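Home | Forums | New Posts | Members | Search

Sleepover game night for a bunch of 9 year olds – what works at your house?

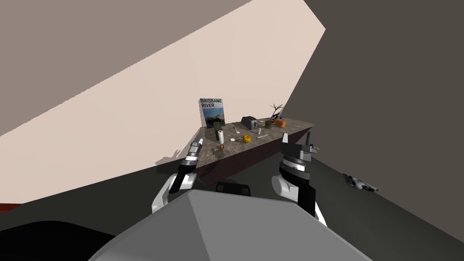 Ulside Parents Club – Family Fun Board

Last updated: Tuesday

marigold_mom
My daughter is turning nine in February and she's decided she doesn't want a "party party," she wants a sleepover with board games. Great, I thought, cheap and easy! Then I started planning it and now I have a page of scribbles and no idea what order anything goes in. There will be six girls, one of whom has never slept over anywhere. I've got $80 for everything including breakfast. What games do your kids really play for longer than ten minutes? And do I need a schedule or do I just open the snack cupboard and let them loose?

tworedwagons
Schedule, schedule, schedule! I winged it the first time and by 7:30 they had opened every single box we own and mixed the pieces together. I'm still finding little plastic sheep. Now I put out three games and the rest go in my closet. We do a loud one first (charades, or that one where you stick a word on your forehead), then pizza, then a sit-down one, then pajamas and a movie. Works every time.

Eren_and_the_twins
I'm going to disagree with the schedule thing. My two hate being told "okay, now it's game number two." We had eight kids over in the fall and I just left stuff on the rug and they made up their own tournament with a bracket on the back of a pizza box. It was way better than anything I'd have come up with. I was in the kitchen the whole time with a cup of tea.

tworedwagons
Your kids are clearly calmer than mine lol. Eight kids and tea!

hidayat_house
Yoga Hidayat here, dad of three, I run the game table at the Gorcombe school fair so I've seen a lot of nine year olds lose at things. My advice is to go for team games. Anything where one kid gets knocked out and has to sit and watch for twenty minutes is going to end in tears, especially after 9 at night. Charades in two teams, drawing games, a scavenger hunt around the house with flashlights. The scavenger hunt costs you nothing. I write clues on index cards and the last one leads to the dessert.

Trivia is also good if you write the questions yourself. The store-bought kids' set we have is called something like 206 questions for the family and half of them are about tennis players from before I was born. My kids like questions about our own family much more. What did Grandpa name his truck, that kind of thing. For a friend group you could ask each girl's parents for one funny fact.

marigold_mom
Oh I love the funny fact idea! I'm texting the other moms tonight. Do you tell the kids where the facts came from or keep it secret?

hidayat_house
Secret until the end. They go nuts trying to guess who it is.

pickle_jar_pam
I'd be a little careful with that one. My son had a fact read out at a party last year (a potty training story, thanks to my husband) and he was mortified. He was quiet for the rest of the evening. Maybe run each fact past the kid first? It kind of ruins the surprise but I'd take that over a kid hiding in the bathroom.

hidayat_house
Fair point. I do throw out anything with a bathroom in it, should have said so.

Eren_and_the_twins
Pam is right, nine is such a touchy age. My girls would have laughed at seven and cried at nine over the exact same story.

marigold_mom
Okay, so "favorite things" facts and no baby stories. What about food? I was thinking a taco bar but my sister says I'm nuts to let six kids near salsa on a light rug.

tworedwagons
Your sister is a wise woman. Pizza. Or make-your-own pizza on English muffins if you want it to count as an activity, it comes out at way less than $40 even with fancy toppings. Popcorn for the movie, one big bowl per two kids or they fight over it.

pickle_jar_pam
We do tacos, but at the kitchen table with an old shower curtain under the chairs. It can be done!! And do pancakes in the morning. You can mix the dry stuff the night before and leave it in a jar.

alen_street_annie
Hi all, I mostly lurk. About the little one who hasn't slept over before – talk to her mom and agree on a "late pickup" plan ahead of time. We live over on Alen Street and had a girl from around the corner who came for pizza, games and the movie and went home at ten in her pajamas, and she was thrilled. She got the whole thing except the sleeping part, and there's not much of that anyway. The other girls didn't make a deal of it.

marigold_mom
Annie, thank you, that's the one I was really worrying about. I'll call her mom tomorrow.

So right now I have flashlight hunt, muffin pizzas, drawing game in teams, favorite things quiz, movie. And no schedule on the wall, but a secret one in my pocket, so I'm annoying both of you equally.

tworedwagons
Ha! I'll take it. Hide the games with the tiny pieces though, I mean it.

Eren_and_the_twins
Pocket schedule is allowed. What's the movie?

marigold_mom
She's changed her mind four times since Sunday. I'm letting them vote, and I'm only putting up ones I can stand to hear through the wall.

pickle_jar_pam
Get them voting before the popcorn is made. We once took so long choosing that the bowls were empty by the opening credits and I had to make a second batch.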